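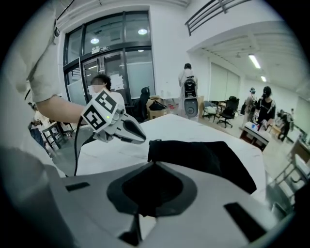
I bought the Vimel table in April, the one with the white top and the faint gray marbling, and I've been meaning to write this up for the other people who were going back and forth on it like I was. Short version: I like it a lot, with a couple of gripes.

I wanted a folding surface. I'd been sorting laundry on the bed for years and my back was done with it. The Vimel comes in two heights and I went for the taller one, 36 inches, so I can stand up straight while I pair socks. If you're short you might want the other one (my sister tried mine and said it felt like folding at a bar).

The color is the best part for me. Almost everything I own is black, and on a white top I can see what I've got right away. A black sock dropped on my old dark dresser was gone until spring cleaning! On this I can tell at a glance if it's a sock or one of those little cleaning cloths that end up in every load. Lint shows too, so be ready for that. I keep a damp rag nearby and give it a swipe when I'm done.

The marbling is very light. In the store photos it looked bolder, and I was a little worried it would be busy, but from across the room it mostly reads as plain white. If you want dramatic veins you'll be let down. I looked at the Stullell as well and that one has much darker streaks, almost stripy, and costs more.

Putting it together took me 18 minutes on my own, no swearing. There are 8 bolts and the wrench in the box is fine. The instructions are tiny though, and step 2 shows the leg bracket upside down - I had to take one off and flip it.

Now the gripes. The top is smooth enough that slippery stuff slides. T-shirts stay put, but anything silky or a loose sock near the side will creep over and hang there and then it's on the floor. A small lip on the back would have fixed it. I also wish the feet had thicker pads. Mine scoots a bit if I lean on it to fold sheets, and I ended up sticking felt under two of them.

Stains: so far so good. I left a coffee ring on it overnight and it wiped off with dish soap. I haven't tried anything worse and don't plan to.

Delivery was through Rafferty and the box had a dented corner, but the table inside was fine. I emailed them about it anyway and they offered a few bucks off my next order, which was nice of them.

Would I buy it again? Yes, for laundry or crafts or wrapping presents. I wouldn't use it as a desk, there's no room for a drawer and I'd be knocking my knees on the crossbar all day.

Nilmini Dewan
Posted 05/04/2019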